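Koldale Picking Cell: Gallery

We spent most of July teaching an arm to take things out of a bin, which a toddler does for nothing and with far more enthusiasm. The cell lives in the back half of the Drukville workshop, and the aim was 2,701 recorded picks. We stopped at 2,079, when the hall was wanted for something with a budget.

Each pick is one example: what the cameras saw, what the joints did, and whether the thing came up. Elikem Kyei sets out the objects, Naa Appiah marks the result, and I wrote the captions, having been asked to stay away from the controls.

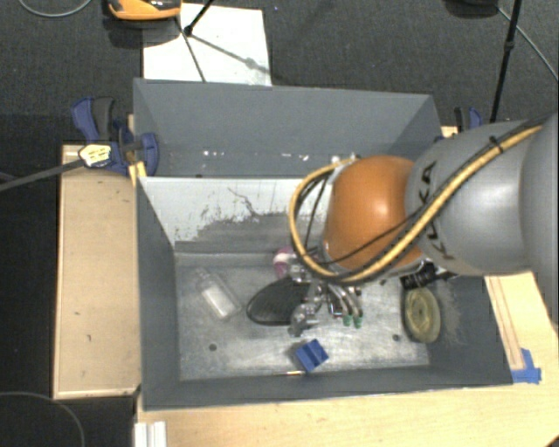 The failures are kept as well. There are 562 of them, and Naa has sorted them into folders with names like "nearly", "no" and "oh dear". Adom Bonsu wanted them thrown out until he trained the first model without them, after which it approached every object with the confidence of a man reversing a caravan.

Clear plastic is the worst. Depth readings go straight through it, so the learner gets a fine view of the floor and very little of the thing it's meant to be holding. Flat objects come second. Elikem has a private ranking of the rest and will share it if you bring biscuits.

Objects get shuffled between runs, by hand, with the arm stopped. Troels Þórarinsdóttir wrote a script to tell us where to put them at random, as people left to themselves make tidy rows.

The next round goes to Opoku in the autumn, with new objects and the same old bins.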